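Skondotley Drawing Arm: Gallery

Last updated 16/01/2022

On this page we collect material from our work on teaching a small arm to draw on a whiteboard. The work is done by Nerys Dafis and me, Jasper Visser, in the shared room on the first floor at Prurthorpe. We wanted to know how much a cheap printed arm can learn from people who move it by hand, and whether it is better to give it many short strokes or fewer complete drawings. The full report is still being written. Until it is ready, the notes on this page give the main points.

The task

The arm receives a simple shape, for example a triangle or the letter S, and must copy it inside a rectangle on the board. The rectangle is given only by its four corners. We do not draw the sides, as in the first trials the arm learned to follow the lines and paid little attention to the shape.

We collected 3492 strokes between June and the end of the autumn. Each stroke begins with the pen above the board and ends when the pen is lifted again. Of these, 1704 come from complete drawings and the rest were recorded one by one. Nerys made most of the complete drawings, and I must admit that her circles are much rounder than mine.

The board lies flat on the table. We tried it standing upright first, but then the weight of the arm pulled the pen downwards during long horizontal strokes, and the correction for this was different every morning. With a flat board the same error goes into the pressure of the pen, and this is easier to deal with.
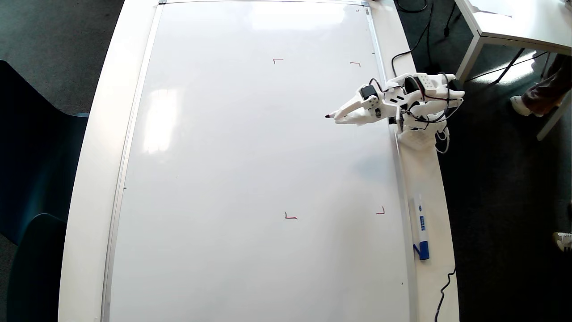
The height of the pen was the hardest part of the whole work. One millimetre too high and there is no line at all; one millimetre too low and the joints begin to shake, so the line becomes a row of small waves. We had good results after we let the program learn the height separately from the path. It is slower to train in this way, but the path no longer gets worse each time we change the marker.

Corners

For every new session we measure the corners again by touching each of them with the tip. This takes a few minutes. If we skip it, the drawings are still correct in shape but they move a little to one side, and after several drawings this can be seen clearly by eye.

Light

Whiteboards are shiny, and the daylight in our room changes a lot. We kept the bright hours in the training set on purpose. A model trained only on evening recordings lost the corners when we tested it before noon. A model trained on both kinds did well at any time of day, even though it had fewer evening examples to learn from.

Results so far

We tested with 405 shapes which the model had not met before. The model trained on single strokes made the cleaner lines. The model trained on complete drawings was better at closing a shape, so that the last line really arrives where the first one started. When we mixed the two sets, we got most of both advantages. Small letters remain weak in all cases, and the letter e is the worst of them.

We count a drawing as good when two people, who do not know which model made it, both name the right shape. This is a soft measure and we know it. A measure by distance is also given in the report, together with the cases where the two measures disagree.

Thanks

The planning code is built on Prusix, which Watkins kindly adapted for our joint limits. Questions about the recordings can be sent to Nerys, and questions about the training to me. We plan to share the strokes as soon as the file format is settled.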